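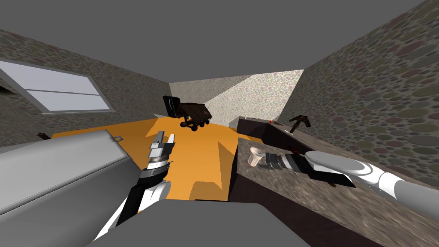 Survey of Beech Leaf Disease in the Waddale Town Forest

Student Project Report
Department of Forestry and Plant Health, Kernton College

Summary

Beech leaf disease affects American beech and several ornamental beeches planted in North America. It is associated with a microscopic nematode that spends the winter in the buds and damages leaf tissue before the leaves open. This report presents the results of a student survey carried out in the Waddale Town Forest during one growing season. Symptoms were found in 2 of the 20 plots examined. The report describes the method used, the condition of the affected plots and the actions recommended to the town.

Background

American beech is the second most common tree in the Waddale Town Forest after red maple. Many of the older stems already carry beech bark disease, a separate condition involving a scale insect and a fungus. The town's most recent stand inventory recorded 3,142 beech stems large enough to be measured. The inventory was completed before beech leaf disease was known in the district and did not include any assessment of leaves.

The first visible sign of beech leaf disease is dark banding between the veins, best seen by looking up through the leaf against the sky. In later stages the leaves become thick, leathery and curled, and some buds fail to open. Saplings can die within a few years of the first symptoms. Mature trees generally decline more slowly, with thinning that often starts in the lower crown.

Method

Circular plots with a radius of 30 feet were placed at fixed intervals along the marked trails, beginning at the Lemieux Road entrance. Plots that fell on open water or ledge were moved to the nearest point where beech was present. Each plot was visited twice, in June and in August.

All beech within a plot were examined from the ground, with binoculars used for the upper crown. Trees were placed in one of four classes: no symptoms, light banding, heavy banding, or banding with crown thinning. Leaves from symptomatic trees were sealed in labeled bags and kept cool until they were examined at the college laboratory. Boots and hand tools were brushed clean between plots.

Results

No symptoms were recorded in June in any plot except Plot 7, on the low ground north of Folteck Brook, where light banding was present on several saplings. In August, heavy banding was recorded in Plot 7, and light banding was found for the first time in Plot 8. Nematodes were recovered from leaf samples taken in both plots. No crown thinning attributed to the disease was observed.

Three further samples, taken from plots near the parking area, showed leaf discoloration but contained no nematodes. The damage was consistent with feeding by aphids and with erineum mites, and those plots were recorded as having no symptoms.

Limitations

The survey covered trailside areas only. The steep ground on the west side of the forest was not visited, and symptoms high in the canopy may have been missed. A single season does not permit any estimate of the rate of spread.

Recommendations

The town should repeat the survey next August using the same plots, and should add plots on the west side. Beech should not be moved out of the forest as nursery stock or transplants. Cutting healthy beech in advance of the disease is not recommended, as some trees may prove tolerant. Where saplings in Plot 7 die, planting of red oak and yellow birch may be considered, subject to protection from deer.

Plot sheets and laboratory notes are held by the department and may be requested through the main office.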